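Balotis hands bench set-up to robot arm at Rudow lab

23 October 2021 – Testing firm Balotis has put a robot arm to work on glassware handling at its Rudow laboratory. Technicians there prepare 300 samples a day and used to rack every rod and tube by hand. The 16 bench staff keep their jobs and hours, and move to analysis and client reporting after training that began in August.
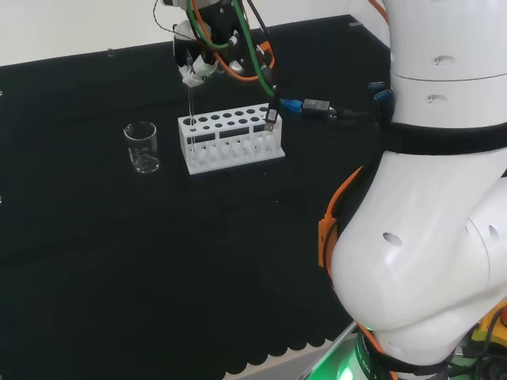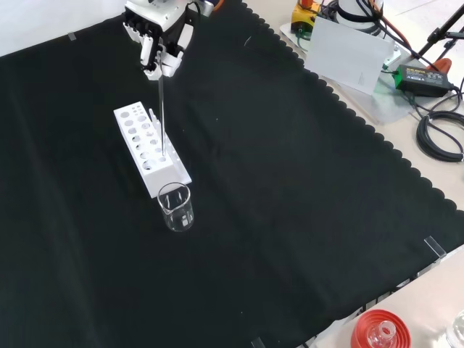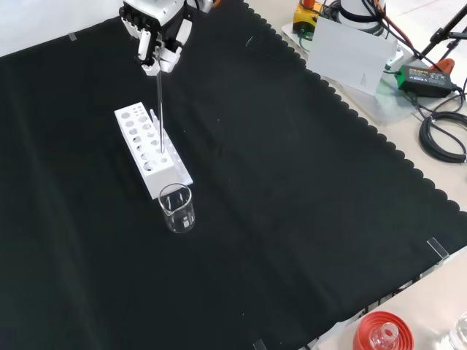
Category: Workplace automation

The arm works with a white rack and a small glass beaker on a black cloth.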